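How to Budget for a Two-Arm Tabletop Robot Cell

Posted 19 April 2022 in Planning and Purchasing

Most first budgets for a two-arm cell cover the arms and stop there. The arms are the largest line, but the order that goes out later in the month is always for the small stuff.

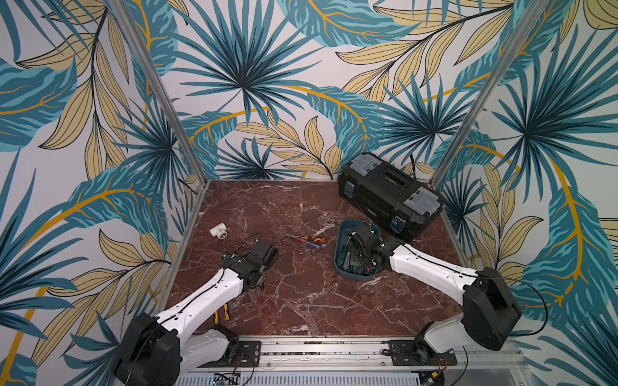
Start with the job. Write down the objects the arms will handle, the heaviest one first, and the farthest point each gripper has to reach. For sorting hand tools into a tray, you need a gripper that opens wide enough for a screwdriver handle and a work area both arms can cover without fighting over the middle.

Step 1. Price the arms as a pair

Ask for a quote on two arms, two grippers, power supplies and cables together. When we bought for the Forkby bench, Bramero quoted the grippers separately and we missed it on the first pass. Check that the quote says which cables are included and how long they are.

Step 2. Price the frame

Both arms should bolt to the same rigid rail. We use aluminum profile for the rail and the corner posts. Cut lengths, brackets and mounting plates came to $200 from Choi. Buy more T-nuts than the drawing calls for. Our drawing called for 41 and we ran out on the first afternoon.

Step 3. Price the work surface and walls

Side and back walls keep the background the same from day to day, which matters if cameras are involved. Wallpaper on board is cheap and easy to swap. If you plan to test with more than one background, buy the panels now and store them flat. Do the same with floor panels, and measure the opening before you order.

Step 4. Price the objects

People forget this one. Trays, a toolbox, screwdrivers, pipe fittings and so on all have to come from somewhere, and borrowed tools go back to their owners. Buy two of anything the job depends on.

Step 5. Add spares and shipping

Set aside $700 for the first year. Ours went mostly on gripper fingers and one replacement cable. Presano ships finger sets in 7 working days, so we keep one set on the shelf and reorder when it gets opened.

Step 6. Check the timing

Put the lead time next to every line in the spreadsheet. If the cell has to be running by September, the arms need to be ordered first and the frame right after, so the rail is built and level when the arms arrive. Surfaces and objects can wait until the frame is standing.

Send the sheet to whoever approves spending with the quotes attached, and note the date each quote expires.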